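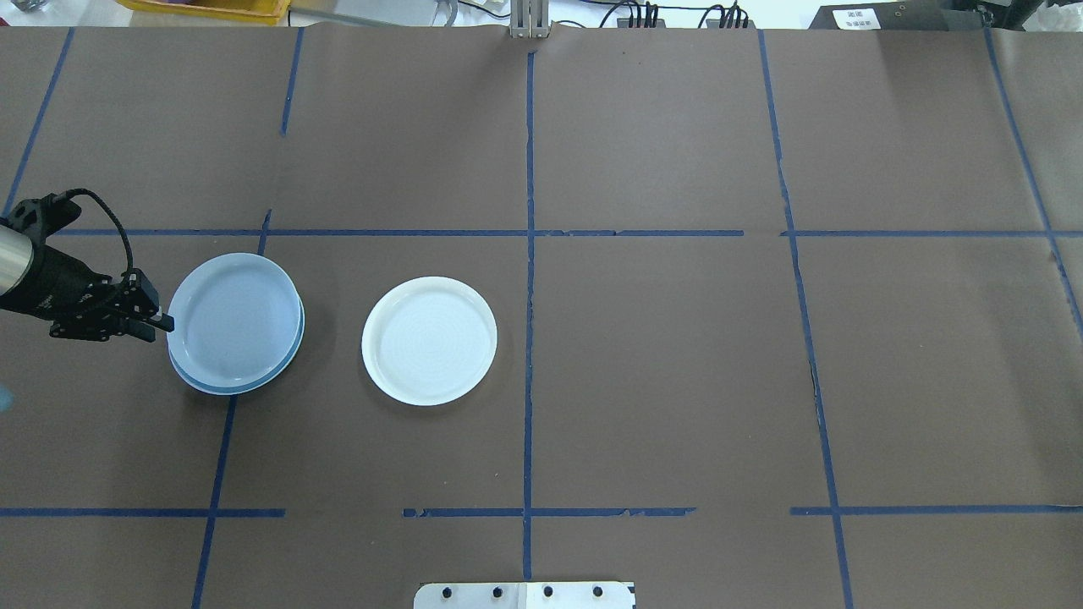
How long should a household keep its copy of a written submission to council?

Keep it until the final decision has been published and the period for review has closed. For the Vernstead ward boundary proposal, that means the end of February.

Household tips: paperwork for public submissions

Word limit
The Vernstead form accepts 2,000 words. Text past the limit is dropped by the online form without a warning. Draft in a separate file, check the count, then paste. Headings and footnotes are included in the count.

Printing
Use plain white A4 at 100 per cent scale. "Fit to page" shrinks the barcode on the cover sheet and the scanner may reject it. Print single-sided. Coloured paper scans as grey.

Ink and corrections
Black ballpoint is best. Gel ink smears on the coated cover sheet. Rule one line through an error and initial it. Correction fluid lifts in the feeder.

Fastening
One staple, top left, or none. Bulldog clips are removed at the counter and loose pages can be separated, so write the proposal number (532) and a page number on every sheet.

Petitions
A petition attached to a submission needs at least 50 signatures with legible street addresses. The Povmont petition was lodged with 673. Rule the lines 10 mm apart; closer spacing produces unreadable entries. Repeat the full wording of the request at the head of each sheet.

Storage
File the receipt with the copy, not with rates notices. A flat document wallet keeps pages uncreased for rescanning. Name digital copies by proposal number, then version.

Lodging
The counter closes at 4.30 pm. The online form closes at 5 pm.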